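How to sort out the snack stash (one basket, one table, half an hour)

12 November 2020
Posted by Qiuyue Xia in Kitchen stuff

Quick one today, three people asked after the last post and I keep typing the same answer. So. Snack basket. How I do it.

Our pantry had snacks on four different shelves. Half-bags behind the rice, granola bars in with the tea. Kids couldn't find anything so they opened new ones, and then there were three open bags of the same pretzels. Went on for months. This fixed most of it.

What you need

A plastic basket with holes in the sides and a flat bottom. Big one. Handles cut into the sides are good if it goes up on a shelf
A clear table
Clothespins or bag clips
A marker
Tape, the kind you can write on

Ours is from Trorel, I think they still sell them. Any basket is fine. Wicker sheds crumbs everywhere, tried it, no.

Before you start

Wipe the table. Dry it properly or the packets stick and you'll be peeling them up. Pick a time when no one is hungry – I did this at 4 pm once and lost half the stash before it got near the basket.

Step 1. Get everything out

Every shelf. Coat pockets, car door, the lunch bags on the hook. Work bag too. Don't sort as you go, just dump it on the counter. It looks like a lot. Fine.

Step 2. Check dates

Anything past its date goes in a pile. Chips a week over, we eat those. Nuts, smell them first. Chocolate that's gone white is ok for baking, put it with the flour and stuff. If the date is rubbed off and you can't remember buying it, toss.

Step 3. Basket on the left, packets on the table

If you're right handed that is. Put the empty basket at one side of the table and bring packets over a few at a time, lay them flat next to it. Don't tip the whole lot out here, you'll just have the counter mess again in a new place. Two or three down, decide, in they go, next ones. Candy first in our house, so the Haribo Worms Sour gets dealt with before anyone walks past.
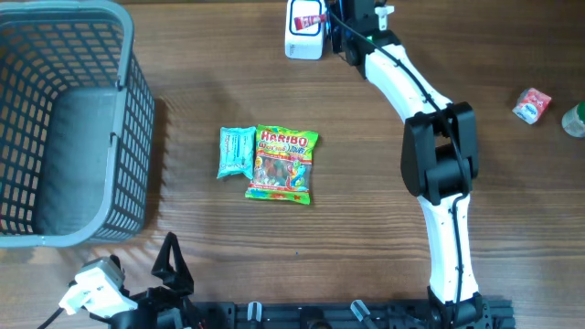

Step 4. Big things in first

Widest bags along the back wall of the basket, standing up. Puffy chip bags – let a bit of air out if they're already open, fold the top twice, clip. Boxes of bars: take the bars out and recycle the box. Saves so much room. Write the date on a bit of tape first though, its usually only on the box.

Step 5. Small packets in front

Stand them up like files in a drawer, fronts facing you. Skinny ones fall over, so wedge them between two fatter ones or use a cut down cereal box as a divider. Sour stuff and mints away from crackers. Maybe that's just me but the crackers pick up the smell.

Step 6. Leave a gap

A hand's width. If it's crammed full on day one then the next grocery run goes straight back onto the rice shelf and you're where you started.

Step 7. Label and put it away

Tape on the front, marker, SNACKS. Or whatever. Low shelf if the kids can help themselves, high shelf if they can't. We do two baskets now, the high one is for school trips and car rides and it stays up there untill Friday.

Keeping it going

Five minutes before you write the shopping list. Look in, pull the open ones to the front, don't buy what's already there. In December I do the full version again because of all the holiday candy, otherwise every couple of months is plenty.

Comments

Murray Lemieux: Does the file drawer thing work with those big sharing bags? Mine just slump.

Qiuyue Xia: Not really. Lay them flat on the bottom and stand the small ones on top. Bit annoying to get at.

Ilham Lumenta: did the clothespins, much cheaper than the clips i was buying. found six open bags of crackers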